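Trestau's lost property bin: the owner makes her case

Published 26 January 2020

The woman who runs the Trestau secondhand shop has strong views on storage, and most of them come down to one metal bin. Everything small that arrives without a home goes into it: toys, cases, pouches, whatever was at the bottom of somebody's carton. She calls it sorting. I went along wanting to know how a heap counts as sorting.

"It's not a heap," she said. "A heap has no sides."

She started doing it in November, after giving up on the Pillent drawer units, which had 30 little drawers and a label on every one. They looked marvellous, she told me, and she couldn't find a thing in them. I said that sounded more like a labelling problem than a drawer problem. She let that go by.

Her argument is that small goods sell when they're mixed. A parent digs for a toy and comes up with a glasses case. "You'd never walk over to a shelf of cases," she said. "Who gets up in the morning wanting a case?" I asked whether she had figures for this. She had one, $1360, her takings from the bin so far, but she had no matching number for the drawers, so I don't know what it proves.

Then there's the wear. A soft case and a pouch tossed in with toys on bare, scratched metal doesn't strike me as care, whatever colour you paint the sides.
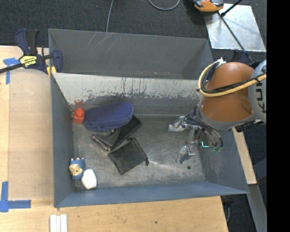 Her business partner was less sure of the whole idea, and said so from behind the counter: the pouches ought to come out and hang on a hook, because a black pouch on a dark floor is the last thing anyone will see, and the toys would do perfectly well in there by themselves.

"We've had this conversation," the owner said.

"We have it every week," said the partner.

I put the scratching to her directly. She replied that people buying used goods expect a mark or two, and that a liner only hides things in its folds. She'd tried one, a Sani felt mat, and pulled it out after 13 days. Had anyone complained about damage? Not to her. Would they, over something costing a couple of dollars? She thought about it and said probably not.

What she does concede is that nothing in the bin is priced. You have to ask. She says asking starts a conversation; I'd say it sends shy customers home. The partner has offered to tag the lot and been turned down.

They plan to put a second bin in the Groltell shop before winter. "Same size, same rules," she said. The partner said that hadn't been decided.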